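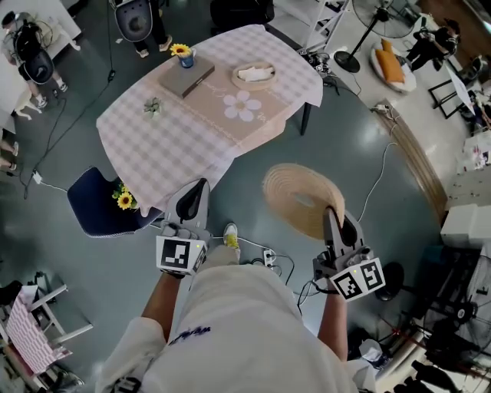 4. Placing the Sivora table sensor

The Sivora sensor measures the temperature and humidity at the height where you sit, and sends a reading to the Wetine base unit every 39 seconds. It works best on a table or shelf in the room you use most. Keep it clear of anything that shades it or blocks the air. A table laid with a runner, a book with a small vase on top and a woven tray of folded napkins still has bare cloth toward the edges, and the sensor can go there. Do not put it in the tray or under the napkins.

Before you start, the base unit must be plugged in and showing a steady green light (see section 3).

1. Slide the cover off the back of the sensor and pull out the plastic battery tab.

2. Press the button inside once. The display shows the firmware number, then two dashes.

3. Hold the sensor within 3 feet of the base unit and press PAIR on the base. The dashes change to a room number.

4. Replace the cover. It clicks on both sides.

5. Set the sensor on its foot with the vents facing the room.

6. Leave it for 20 minutes. The first readings will be off if you have been holding it.

7. Open Settings on the base unit, choose Rooms, and give the sensor a name of up to 12 letters.

Note: A tablecloth does no harm, but the foot needs to sit flat. Smooth out any folds first.

Note: Fresh flowers in water can raise the humidity reading by a point or two if the sensor is right beside them. Artificial flowers have no effect.

Caution: Keep the sensor away from candles, teapots and hot dishes. The case softens if it gets too warm.

Caution: Do not wipe the vents with a wet cloth. Use a dry brush.

If the display shows E4, the sensor has lost the base unit. Move it closer and repeat steps 2 and 3. Thick walls shorten the range - two brick walls are usually too many. If E4 comes back, change the battery before you call us.

The base unit stores the last 1000 readings for each sensor. Older readings are dropped as new ones come in. To keep them, export them first (section 6).

Section revised 6/16/23 by Dehua Jin. Part number for the spare foot: 924.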